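The Chair That Comes Apart

Marlene Rangel bought her first screw-leg chair for nine dollars at a church sale in Teltmont and took it home on the bus with the legs in her coat pockets. The seat went under her arm. She has since fixed up more of them than she cares to store, and most of a Monday evening class she teaches goes to the same job: legs off, threads cleaned, legs back on.

The chairs are plain white plastic. The legs screw into the seat at ribbed collars, and with the legs off, the whole thing can go flat in a closet or a car trunk. Rangel likes them for porches and spare rooms. She doesn't like what people do to them, mostly tightening one leg all the way before the other three have been started.
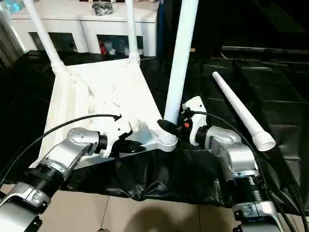 Her method begins on the floor. She puts down a plastic sheet, tips the chair over and works from underneath, holding the seat by its edge so it can't turn with the leg. Each leg gets two easy turns by hand. Then she goes around again, and a third time, until every collar sits the same. She never uses a wrench. "If it needs a wrench it's crossed," she told me, and backed one out to start over.

Starting over means turning the leg the wrong way first, slowly, until there is a small click and a drop. That is the thread finding its place. Roscoe Dvorak, a student of hers, spent twenty minutes one evening forcing a leg that went in by hand once he had felt for the click.
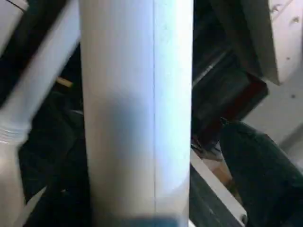
Dirt is the other trouble. Chairs that have lived outdoors come in with grit packed between the ridges, and grit will hold a leg crooked no matter how carefully it was started. On these legs the ridges at the screw end are fine and run close together, so a rag passes right over them. Rangel uses an old toothbrush and warm water with a drop of dish soap, then lets the part dry standing up. She used to put petroleum jelly on the threads and gave it up when it collected more dirt than it kept out.

Not every chair is worth the evening. A crack that runs out from a collar is the end of it, and she keeps the good legs for parts. Scuffs on the seat she leaves alone. Worn rubber tips she replaces, if the hardware store has the size - it often doesn't, and she has driven to Makhubela for a bag of 100 because they wouldn't sell her four.

The last thing she does is set the chair on a level floor and press on each corner. If it rocks, she loosens all the legs half a turn and goes around again.

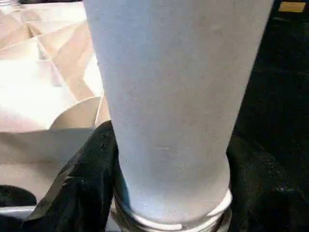 Delphine Escobedo thinks the whole business could be shorter. She marks every leg and its collar with matching pencil numbers before anything comes apart, and says she hasn't had a chair rock since she started. Rangel has tried it and found the pencil washed off with the dish soap. Escobedo told her to use a grease pencil, and there is now one in the toolbox, next to the toothbrush.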